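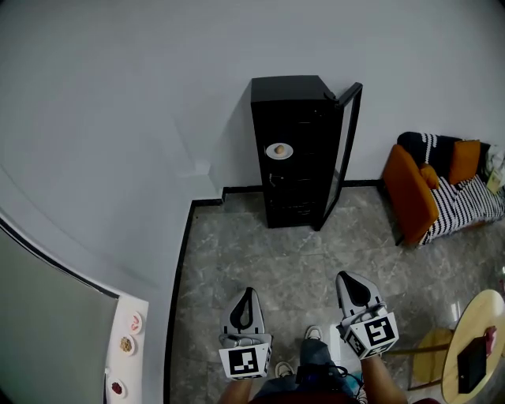 Ticket 416 – Holding cabinet trips breaker at Skomurholm
Opened by: Karim Farah
Assigned to: Imad Jaber
Status: Waiting on part

2018-12-24, Karim: Cabinet shuts off after 43 minutes and takes the wall outlets with it. Display shows E51 before it goes dark. Reset the breaker twice, same result.

Imad: Is anything else on that circuit? Please unplug it all and run the cabinet alone, door closed, no fan.

Karim: Only the kettle, now moved. Ran it alone for 200 minutes with the fan off and no trip. Turned the fan on and it tripped right away.

Imad: Fan motor is shorting – leave it switched off. Replacement ordered from Dondesley. Costel Rusu will fit it and check the cord.

Karim: OK. The side gate is locked, so he should ring at the front.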